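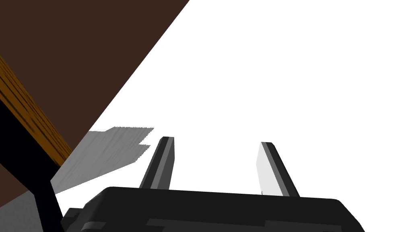

폐허 도시에서 보낸 9월, 그리고 다시 겨울

검색어를 입력하세요 검색

인쇄하기 | 이메일로 보내기

작년 9월에 드론데티(Drondetti)를 처음 깔았을 때만 해도 이렇게 오래 붙잡고 있을 줄은 몰랐어요. 친구 나래가 "초반 네 시간만 참아 봐" 하길래 속는 셈 치고 시작했는데, 어느새 플레이 시간이 104시간이네요! (남편은 모릅니다. 이 글도 안 읽을 거예요.)

저는 원래 이런 황무지 배경 롤플레잉 게임에서 총을 잘 안 써요. 탄약 아까워하다가 엔딩까지 창고에 쌓아 두는 사람, 저 말고도 많으시죠? 그래서 이번에도 근접 무기로만 갔고, 핀리(Finley) 마을 대장간에서 파는 낡은 쇠지렛대로 30레벨까지 버텼답니다. 느리긴 해도 한 방 맞히면 적이 비틀거려서 그 사이에 도망갈 수 있거든요.
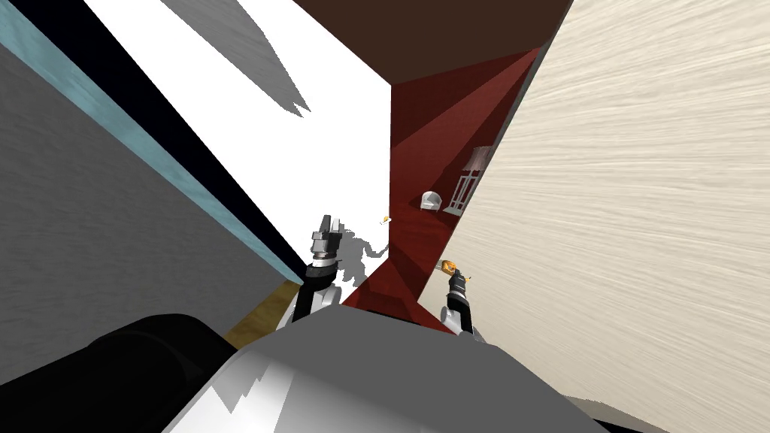
패터슨 지하 수로에서 헤맨 이야기

수로는 정말 길었어요. 지도를 펴도 층이 구분되지 않아서 같은 문 앞으로 자꾸 돌아오게 되더라고요. 저처럼 길눈이 어두우신 분은 입구 쪽 상인에게 분필을 꼭 사 가세요. 벽에 화살표를 그릴 수 있는데, 다른 곳에서는 쓸모가 없다 보니 다들 그냥 지나치는 물건이에요.
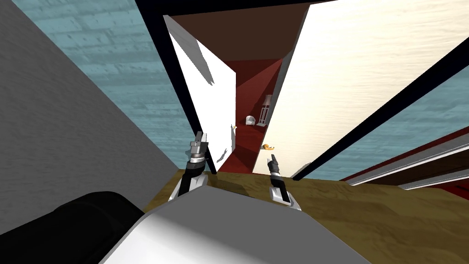
분필 덕에 겨우 맨 아래층까지 내려갔더니 파수꾼이 혼자 앉아 있었어요. 싸워도 되지만 말을 세 번 걸면 옛날 이야기를 들려주고 열쇠를 그냥 줍니다. 저는 그 대사가 좋아서 저장해 둔 데로 돌아가 한 번 더 들었어요.

마지막으로 요리 이야기 조금만 할게요. 버섯죽은 재료도 흔하고 체력이 천천히 차서 탐험할 때 든든해요. 병뚜껑 997개를 모아 산 고급 통조림보다 훨씬 자주 먹었네요.
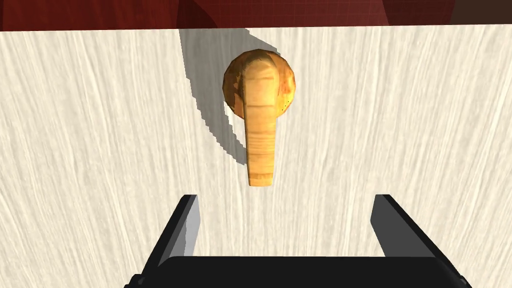
나무 숟가락 하나

다음에는 북쪽 항구로 가 볼까 해요. 배를 고치려면 부품이 한참 모자라서 언제 떠날지는 모르겠지만요.

댓글 3

데빅스: 분필이 그런 용도였군요. 저는 전부 팔아 버렸는데 ㅠㅠ

길치모험가: 파수꾼 그냥 때려잡았어요... 다시 시작해야 하나요?

버섯죽한그릇: 버섯죽에 소금 넣으면 지속 시간도 늘어나요. 꼭 해 보세요!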